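Cable rules for a shared arm cell?
Shiuli Wijesinghe
We're finally writing house rules for the arm at Skestard! How do you all fix cables to a breadboard table?
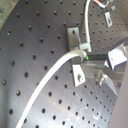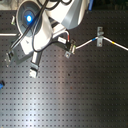
White cable and metal brackets on the breadboard, both views

Yara Tarawneh
Love this! Ours: clamp every cable, leave 40 mm of slack before the first clamp, and retest reach after each change. Put it in writing and date it.

Oyelaran
zip ties. 7 years, no problems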